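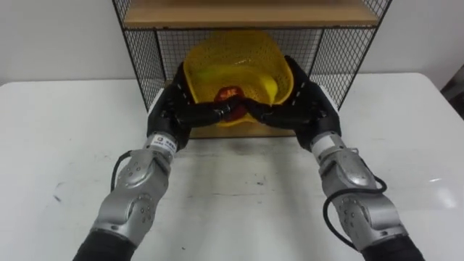 Inspection after fault, two-arm table cell, Pesonen building, ground floor
Filled in by Eetu Hakala, 21st April
Checklist version 8 (replaces the August one)

Reason for inspection: the right arm kept closing its hand after the stop command was sent from the operator's laptop. The operator pressed the physical stop and the arm held still. No injury. One basket cracked along the rim and has been thrown out. The log shows 87 ms between the stop command and the first reply from the hand, then nothing further until power was cut.

Marking: OK, FIX (can run once fixed), STOP (no powered work until cleared), N/A.

## 1. Emergency stop and power

- [x] Physical stop cuts drive power to both arms: **OK**. Tried with the arms raised and again with the arms reaching forward.
- [x] Physical stop within reach of the operator's usual position: **OK**
- [ ] Software stop halts both hands: **STOP**. Left hand fine every time. Right hand failed again under test, with the fingers carrying on to the end of the commanded close. See section 4.
- [x] Restart needs a deliberate reset: **OK**
- [ ] Floor cable routed clear of feet: **FIX**. It needs a cover or a new route along the wall. I asked for this last time.

## 2. Arms and joints

- [x] Shell screws, both arms: **OK**. One at the right elbow took a quarter turn.
- [x] Joint covers seated: **OK**
- [x] Free movement by hand, power off: **OK**. Slight drag at the left shoulder, same as in August.
- [ ] Cable loops at elbows: **FIX**. The right loop is long enough to catch on a shelf corner when the arm reaches in low. Shorten it or clip it down. The left one is acceptable but do both while the tools are out.
- [x] Sleeves in place and not bunched into the joint: **OK**

## 3. Table and work area

- [x] Table height locked: **OK**
- [x] Table feet level, no rocking: **OK**. Pushed from both long sides.
- [ ] Shelf unit fixed to the table: **FIX**. It is only standing there. During the fault it was dragged 30 mm along the top. Clamp it or use the screw holes in the bottom board.
- [x] Objects in use free of sharp edges: **OK**. Baskets should be looked at before each session, as a cracked rim will cut a finger.
- [ ] Floor marking for the keep-clear area: **FIX**. Tape has worn through next to the table and wants replacing, full length. 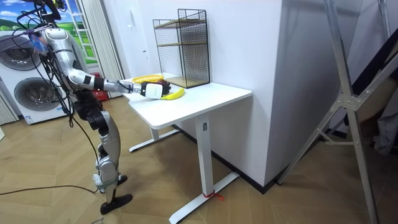
Can the cell be used with the right hand switched off?

Left-arm work is allowed at reduced speed, provided the right hand is unplugged at the wrist and the plug is taped back.

## 4. Right hand, fault details

The hand controller is a Zirby unit with the Istov driver board. The stop message goes out to both hands together. On the right side the reply comes back but the motion queue is not cleared, so whatever close or open was last sent is finished first. With a soft load this looks harmless. With something stiff between the fingers the current climbs to the limit and stays there.

Tests done, right hand only, physical stop held by a second person throughout:

- [x] Stop during opening: failed twice, passed once
- [x] Stop during closing, hand empty: failed
- [x] Stop during closing on foam block: failed, force still rising when power was cut
- [x] Swap left and right data cables: fault stayed with the right hand
- [ ] Swap driver boards: not done, no spare on site

From the cable swap I take it that the fault is in the hand or its board and that the wiring is sound. Hevach have been sent the log and have asked for the board back. They have not given a date.

The driver settings were also compared. The left board had the newer ones, the right board was still on the set from before the August service. Whoever did that service signed for both. I have not loaded the newer set onto the right board yet because Hevach want to see it as it is.

## 5. People and paperwork

- [x] Operator trained and on the list: **OK**
- [ ] Second person present during two-hand grasping: **FIX**. Not the case at the time of the fault. The rule is on the sheet by the door and it applies to short sessions too.
- [x] Incident form completed: **OK**, form 102
- [x] First aid box stocked: **OK**
- [ ] Previous FIX items closed: **FIX**. Floor cable and shelf clamp both carried over.

## Result

**STOP** for the right hand and for all two-hand work. Left arm may run under the condition given earlier. The stop tests in section 4 are to be repeated in full when the board comes back, with a pass on every one, before I sign it off.

Carried over to next inspection: left shoulder drag, compare with today.

E. Hakala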